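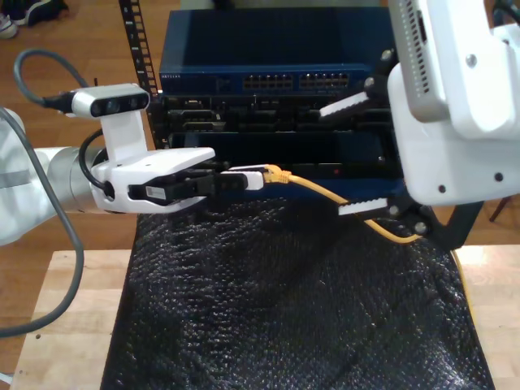 Cable tips from the robotics club table

I've been helping out with a student robotics club since June, mostly on the bench side of things, and this year's project is teaching arms to do small network jobs: pick up a plug, line it up with a port, push it in, let go. It's a great project and it eats cables like you wouldn't believe. A few parents asked me to write down the bits and pieces we've picked up, seeing as half of them turned out to be handy at home too (my own TV cabinet has been a disgrace for years, and now it's merely bad).

So, in no special order.

Put something soft under the work. Ours is bumpy black stuff, and it does three jobs at once. Dropped plugs don't skitter off onto the floor, the table doesn't get scratched, and a dark background makes a light-colored plug easy to find, for kids and for cameras. At home I now put an old bath towel under any fiddly repair. Camera batteries, eyeglass screws, the lot. Pick a plain one! I used a flowery one first and lost a screw in the flowers.

Use a bright cable for the thing you're practicing with. We use yellow. If everything on the table is black you spend your evening following one cord with your finger and finding that it belongs to something else. Same goes for behind the desk: one color for the internet, another for whatever the kids unplug to charge their tablets.

Check the little tab before you blame anybody. Network plugs have that springy plastic clip, and it's the first thing to go. Veerle Smits lost most of an evening to a plug that kept backing out of its port. She rewrote her program twice, poor thing, and the clip had snapped. Now we all press the clip with a thumbnail and see if it springs back. It takes a second.

Leave slack where things bend. A cord that runs along anything that moves — a robot arm, a desk lamp, the lid of a sewing machine — needs a loop at each joint. Move the thing all the way each direction by hand, with the power off, and look at where the cord goes tight. Then clip it. I did it the other way around on my sewing table and had to peel off every clip and start over, and the sticky pads are no good the second time.

Wipe before you stick. Speaking of pads: rubbing alcohol on a cotton pad, let it dry, press the clip down for a slow count of thirty, and don't hang a cord on it until the next day. The kids hate that last part.

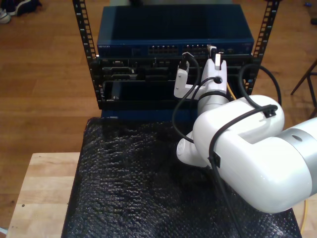
Do we need a full-size rack to practice on at home?

A short open frame with one switch in it is plenty. You want something that stands still and has real ports at a height you can reach, and a used switch doesn't even have to be powered up for plugging practice. Put grippy shelf liner under the feet so it doesn't creep backward every time someone pushes.

Okay, more tips.

Label both ends. Masking tape folded over like a flag, written on with a marker before the cable goes in. Jozef Van der Linden uses numbers and I use words, and mine are easier to read but his fit on the tape. We've agreed to disagree.

Go slow for the last little bit. Our kids' program, which they named Mandagi (don't ask me), used to come at the port at one speed the whole way. Now it stops just short, straightens up, and pushes gently. I do the same with plugs I can't see behind the refrigerator. Stop, feel for the edge, straighten, push. Fewer bent pins and much less swearing.

Keep a log. The team writes down every try with a word or two on what went wrong, and they're at 781 tries as I type this. The column called "came in crooked" is by far the fullest, so that's what they're working on. I started a log for my sourdough after seeing theirs and found out my bad loaves were all on rushed mornings.

Throw out dead cables the same day. Cut the plug off first so no kind soul rescues it from the bin and puts it back in the drawer. We had 2 bad ones going around the club for weeks that way. Ask at your recycling center, too; ours takes the copper ones in with small electronics.

Coil loosely and tie with a strip of hook-and-loop. Rubber bands go gummy in a warm garage, and twist ties bite into the jacket. I buy a long roll and cut it up with kitchen scissors.

If you have a better way of storing short patch cables than my shoebox, please tell me at the next open evening. The shoebox is full.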